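Harico Wrist Kit – two-finger gripper, wrist camera and grasp learning method for kitchen tasks

Page by Pranbridge, Tevport. Updated Jan 3, 2021
14 shares | 6 comments
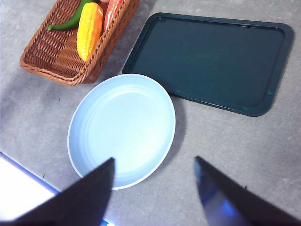
What the kit is

The Harico Wrist Kit is a set of parts and software for research groups who teach a robot arm to handle household objects. It contains the two-finger gripper, a small camera which is fixed at the wrist, the mounting plate, the cables, and a license for the learning software that we call Do. The arm is not included. Most of our customers already have an arm, and the mounting plate is made to order for it.

We sell the hardware, but the main work of our group is the method. For this reason the page is longer than a usual equipment page. Readers who want only the order conditions can go directly to the section "Ordering and delivery".

The problem we wanted to solve

A wrist camera moves with the hand. This is good for precision, as the view becomes more detailed when the fingers come near to the object. It is also a difficulty. The fingers are always inside the view and they hide a part of the object exactly in the moment when the information is most needed. In the picture on this page the left finger already covers a small part of a light blue plate, and the hand is still fully open.

The second difficulty is objects which are neighbors. In a real kitchen the things touch or almost touch. A basket with toy vegetables, a serving tray and a plate can share a very small area of counter, and the edge of one can be in front of the edge of the other. A model that was trained on single objects will often take the two edges as one edge. In our first tests, the arm tried to grasp a plate and a tray together as if they were one large thing. The fingers closed on the wrong rim and the plate was pushed away.

The third is low contrast between an object and its shadow. Pale tableware on a gray counter gives a soft shadow which has almost the same brightness as the rim. A bright area at the border of the counter makes this worse, as the camera adjusts its exposure and the dark parts lose detail.

The method

Do learns from demonstrations. A person guides the arm by hand or by a controller, and the software records the wrist camera view together with the finger opening and the position of the arm. From these recordings it learns to propose the next short movement.

Three points are different from the earlier version of our software.

Finger mask. The software knows the shape of the fingers for every opening width, so it can mark the hidden region in each view. It does not fill this region with a guess. It keeps the last good view of the region and gives it a lower weight as time passes. Seo-ah Noh developed this part. It was at first planned only for narrow fingers, but it works also with the broad ones if the calibration is done carefully.

Rim first. For flat and shallow objects (plates, trays, bowls) the model first looks for a piece of rim which is free on both sides, and only after this it decides the direction of the hand. Before, the direction was decided from the center of the object. The center is easy to find but it says very little about where a finger can go down. With baskets the same rule is used, although a thick woven rim needs a wider opening and a slower closing.

Short plans. Each plan covers only a short movement and is then replaced by a new one. Min-kyu Shin compared several lengths and found that the long plans look smoother to the observer and fail more often when an object is pushed a little by the finger.

What we measured

The main test was done in our laboratory in Tevport. We recorded 200 demonstrations by four operators, with plates, trays, baskets and toy food. The items were arranged new before each demonstration, without a fixed pattern. The operators were asked to work at their normal speed and to leave the small mistakes inside the recording. We think that corrections are useful material. A demonstration where the hand comes too low and then rises again teaches something that a perfect one does not contain.

For evaluation we prepared 30 arrangements which were not used in the training. In each one the arm had a single attempt to lift the named object and hold it. The results were:

Do, full method: 26 of 30 lifted and held
Without finger mask: 19 of 30
Without rim first: 17 of 30
Earlier software version: 12 of 30

Of the four failures of the full method, two happened with a plate whose free rim was directed away from the arm. The wrist could not turn far enough, and the model selected a worse place. One was a slip after a correct grasp. In the last one the finger touched the basket during the approach and the safety stop was activated. We count this as a failure, though nothing was damaged.

It should be said that 30 arrangements is a small number. The difference between the full method and the version without the mask is clear to us from watching the attempts, but a group which needs strong statistics should repeat the test with more trials. The list of arrangements is delivered with the software, so that the repetition is possible.

What the method does not do

We receive many questions by e-mail, and a part of them asks for things which the kit cannot do at the moment.

It does not work well with transparent glass. The rim is found sometimes, but not in a reliable way.
It does not estimate weight. A full tray and an empty tray are approached in the same manner.
It was not tested with real food or with wet surfaces.
It is not certified for work next to people without supervision. Please keep the emergency stop in reach of the operator.

Nabil Abou Jaoude works now on the second point, with a measurement of the motor current in the first moment of lifting. The early results from January are promising – but they were made with only one arm, and we prefer not to put numbers here.

The hardware

The fingers are dark, angular and tapered toward the tip. The taper lets a finger go between two objects which stand close together, and it leaves more of the counter visible to the camera. The tips can be exchanged with one screw each. For thin plates we recommend the standard tips. For baskets and soft toys, the rubber-covered tips hold better, but they are thicker and hide more of the view, so the finger mask must be calibrated again after the change.

The camera looks along the fingers toward the working surface. The angle is fixed by the bracket. Earlier we offered an adjustable bracket and we stopped this, after several customers had moved it between recording and testing without noticing. A change of angle which is hardly seen by eye was enough to make the grasp too high.

The cable leaves the wrist on the side opposite to the camera. Please leave a free loop at the last joint. A tight cable pulls on the connector when the wrist turns, and the recording then has missing parts.

Calibration

Calibration is needed at the first installation and after each change of tips. Fix the printed card on the counter, start the program, and follow the hand positions which it asks for. The fingers open and close in steps during this. Do not touch the card between the steps.

If possible, make the calibration under the same light as the later work. Strong light from a window at one side can make a glint on the inner face of a finger, and the program may then place the border of the finger wrong. A simple curtain is sufficient. At the end the program shows the mask drawn over the live view. If you see a line of counter between the mask and the real finger, repeat the procedure.

Advice for your own demonstrations

These notes were collected by Tamsin Wojcik, who trained the operators for our test.

Begin with one object type and add others after the first model is working. Change the arrangement more than you think is necessary, also the rotation of trays, which people like to put parallel to the counter. Use objects with some scratches and smudges, as clean new ones are a special case. Let different persons record, and write down who recorded what. Make a pause when the operator is tired, as the movements become short and nervous and the model copies this faithfully.

Empty plates and plates with content should both be in the set if you need both later.

Ordering and delivery

The kit is made in small series. The gripper was tested for 3000 open and close cycles before we released this version, and each unit is run for one hour before it leaves our workshop. Please tell us the model of your arm and the type of the flange when you write to us. For arms that we do not know we need a drawing.

The license of Do is for one laboratory and does not end. Updates are included for the first year. Universities can ask for a loan of the kit for a short project. For this, send a half page on the planned work to Cristóbal Vergara, who answers in English or Spanish.

Spare tips, the calibration card and the bracket can be ordered separately. Repairs are done in Tevport.

Related items

Harico rubber-covered finger tips, pair
Harico calibration card, set of two
Mounting plate, made to order
Do – notes on the finger mask
Do – list of test arrangements for tableware
Harico cable set with wrist loop

Contact | Terms of delivery | Copyright 2021 Pranbridge, Tevport | Back to top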